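工单 551:三楼茶水间白色台面,鸡蛋滚落及收纳盒归属问题

提交人:Cinzia Fabbri
受理:Workberg 楼层服务台,Jong-dae Woo
分类:家具与台面 / 其他(系统里没有“鸡蛋”这一项)
优先级:提交人填“紧急”,受理后改为“普通”
状态:处理中

问题描述(Cinzia Fabbri)

三楼茶水间换了新桌子以后,鸡蛋放不住。早上把煮好的蛋搁在桌上,转身去拿盐,回头蛋已经在地上了。九月以来我损失的早餐够开一家小店。旧桌子虽然丑,缺一个角,还有一圈洗不掉的咖啡印,但它至少是平的。请派人来看。另外,请不要再回复我“建议把鸡蛋放进冰箱”,冰箱是另一张工单。

处理记录

09:10 Jong-dae Woo
已收到。请补充:鸡蛋往哪个方向滚?是生蛋还是熟蛋?桌子有没有被挪动过?

09:25 Cinzia Fabbri
往窗户那边滚。熟的。生的我还没敢试。桌子是 Rosario 挪的,他说原来的位置挡着他开微波炉。

09:40 Rosario D'Amico
我只挪了一点点。而且是桌子先挡着我的。

10:30 Jong-dae Woo
到现场看过。桌面本身没有翘,水平尺的气泡偏向走廊一侧,说明靠走廊那边高。原因是 Rosario 挪桌子时,有一条桌腿踩在了地毯压条上。把桌子往里推了一掌宽,四条腿都落在地砖上,再看气泡,居中。用 Cinzia 提供的熟蛋测试三次,两次不动,第三次自己转了半圈停住。按服务台标准,这算通过。

10:45 Cinzia Fabbri
半圈也是滚。

10:50 Jong-dae Woo
鸡蛋是椭圆的,这一点不在我们的维护范围内。

11:20 Ornella Benedetti
插一句。采购那边可以配一种可调脚垫,Leone 牌的,一套 80。如果要整张换成 Sivex 的防滑桌面,报价 1000,还不含安装。我个人认为为了鸡蛋花 1000 很难写申请理由,但如果有人愿意写,我很想拜读。

11:35 Rosario D'Amico
不能直接找个盒子装吗?

11:36 Cinzia Fabbri
这是你今天说的第一句有用的话。

临时方案

脚垫到货之前,桌上的圆形食物一律进盒子。具体如下:

1. 盒子要长方形、有边的。圆碗不行,Rosario 试过,蛋在碗里老实了,碗自己滑走了。
2. 盒子要透明的。上次用的是不透明的饼干筒,有人以为里面是饼干,伸手下去捏碎了两个蛋,事后双方都觉得自己是受害者。
3. 盒子别紧贴桌边的木色封边放,往里挪一点。封边比桌面滑,这是 Cinzia 的结论,我没有复测。
4. 盒底带棱的优先。棱虽然浅,多少能拦一下。
5. 蛋放进去以后松手,看一眼,再去拿盐。顺序不要反。

14:05 Carmela Gatti
请问茶水间那个透明长盒是谁拿去用的?那是我放茶包的。茶包现在散在抽屉里,和一堆没电的电池住在一起。

14:10 Cinzia Fabbri
征用了。暂时的。

14:12 Carmela Gatti
上回说“暂时”的是那把椅子,现在还在五楼。

14:30 Jong-dae Woo
盒子归属不影响本工单,请二位另行协商。已从 Skulasville 仓库调一个同尺寸的新盒,明早送到,旧盒归还 Carmela。新盒请贴标签,写“蛋”,一个字就够了。

15:15 Rosario D'Amico
顺便问下,微波炉门现在又打不开了,被桌子挡着。

15:16 Jong-dae Woo
请新开一张工单。

15:40 Ornella Benedetti
脚垫已下单。供应商问数量,我写了一套,对方说起订额是 3000。正在谈。有没有哪个楼层也有鸡蛋问题,可以拼单?

16:00 Carmela Gatti
五楼没有鸡蛋问题。五楼有一把不属于五楼的椅子。

现场附图(桌面、透明长盒和白色蛋形物) 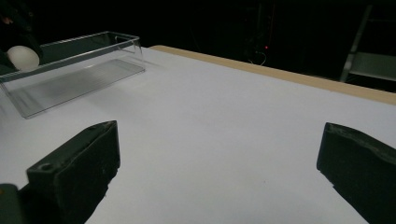
待办

Ornella:继续谈脚垫起订额,谈不下来就问隔壁楼。
Jong-dae:新盒送到后通知 Cinzia 和 Carmela,在地砖上用胶带标出四条桌腿的位置。
Rosario:不要挪桌子。
Cinzia:连续三个早上蛋没有落地,即可在系统里点“已解决”。点错了会自动重开,请勿连点。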